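Subject: Re: [plurnard-users] Duplex scans come out with blank backs

On the Plurnard list in October, a member wrote:

> I run the Rodetti feeder through Plurnard for old invoices. Single-sided
> is fine. With duplex on, every sheet gives me two pages, even when the
> back is empty. I turned on "skip blank" and it made no difference.
> Am I missing a setting, or do I have to delete them all by hand?

There are two settings, and they get in each other's way. "Skip blank" works on the size of the compressed page. If "keep originals" is also on, the page is tested before compression and nearly always passes as full. Turn off "keep originals" for the batch and try again.

If that alone doesn't do it, look at the threshold. The default is 3, and thin invoice paper lets enough of the front show through that the back never gets that low. I use 17. At that level I lose the odd page with only a date stamp on it, so I keep the paper until I've paged through the file.

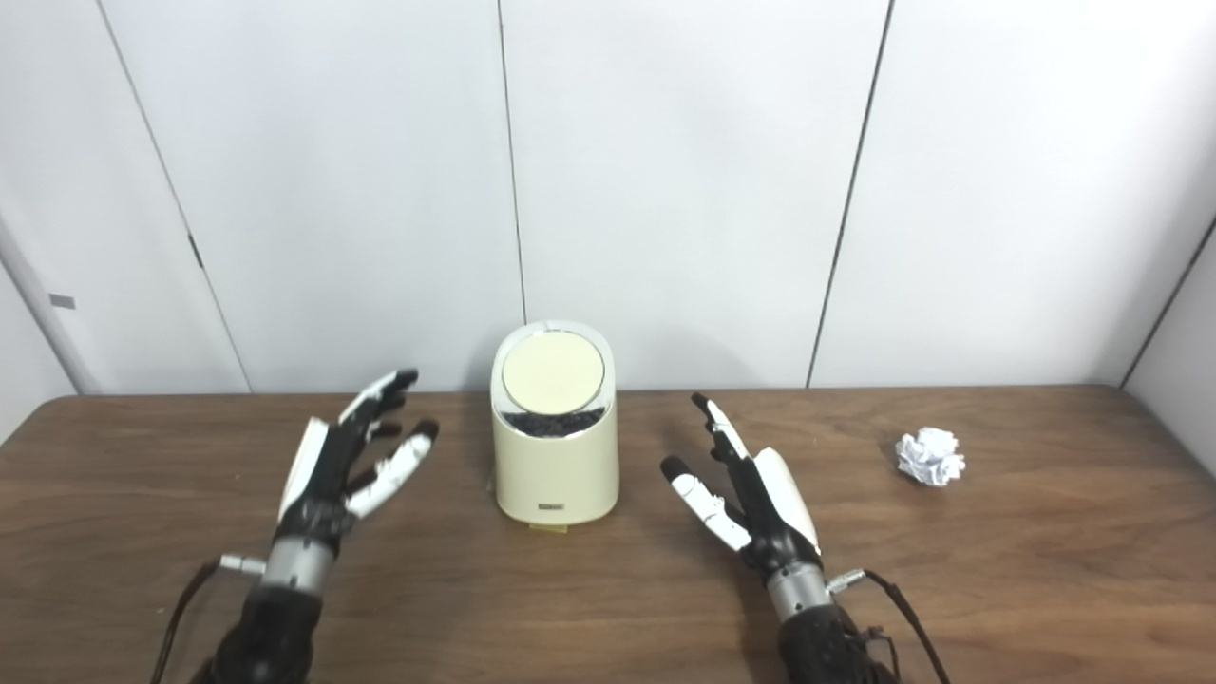
Page last modified: October, 4:12 pm

The Vollau driver has its own blank page option. Leave it off. With both on, the page numbers in the index stop matching the pages in the file, and you have to rebuild the index from the start.

For the batches you've already scanned, use Tools, Recheck pages. It doesn't need the paper again. Mine got through 1000 pages over lunch — the screen looks frozen but it is working. Make a copy of the folder first, as there is no undo.

I haven't tried any of this with the Nugroho import filter. If someone here has, please post your threshold.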